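Sirkdale Media Watch – minutes, 10/19/19

Samina Ansari taking notes again, so blame me for the spelling. We met at Babar's place and got going once everybody had a chair. Present: me, Jawad Arain, Babar Ghauri, Ghazala Warraich. Zarmeena Kazmi sent regrets and a very long email, which I read out (most of it).

1. Last minutes
Approved. Jawad wanted "heated" changed to "lively" in the part on the school bond argument. Fine, lively it is!

2. The radio debate
We spent most of the evening on this. Rana, the call-in show, had both county council candidates on for the Wumton landfill question, and Ghazala had typed up the whole thing, bless her. Her complaint is that the host let one candidate say three times that the landfill contract was "handed to a friend" and never asked which friend. Babar thought the host did push a little near the end. I listened again on my phone while they argued and I'm with Ghazala – he says "that's a serious charge" and goes straight to the traffic.

Agreed: Ghazala writes to the station asking for a follow-up with the bid documents in hand. Jawad to read the letter before it goes and take out the adjectives.

3. The Sestov post
The Sestov blog put up a piece saying 2,000 absentee ballots had gone missing. The clerk's office told Jawad that 1,777 were requested in total, so that number can't be right. The post was then taken down with no correction. Zarmeena saved a copy before it went, and her email says we should print it in full. Babar doesn't want to spread it any further. We went back and forth and voted to run our own short note with the clerk's figure and one quoted line. Three for, Babar against, and he asked me to write that down, so I have.

4. Newsletter
The last one went to nearly 200 people and 36 wrote back, mostly about the landfill. Jawad will do the next layout. Ghazala asked for bigger type and I second that.

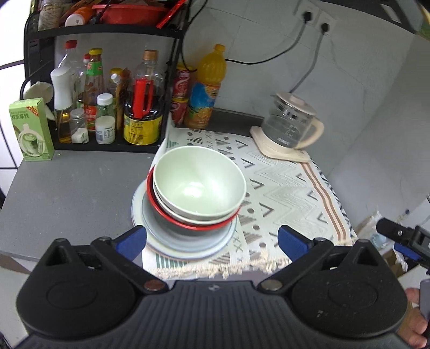
Bowls and plate on the patterned placemat, on a counter.

5. Money
Web hosting is paid through February. Babar still has the receipt for the printer ink and will find it.

6. Any other business
Jawad asked if we should endorse anybody. No, same as last year. Ghazala wants a page on the site listing corrections, ours included, and I said I'd draft one. Zarmeena's email also proposes a public forum with both candidates, held over until she can come and argue for it herself.

Next meeting at Ghazala's. Jawad is bringing the transcript binder.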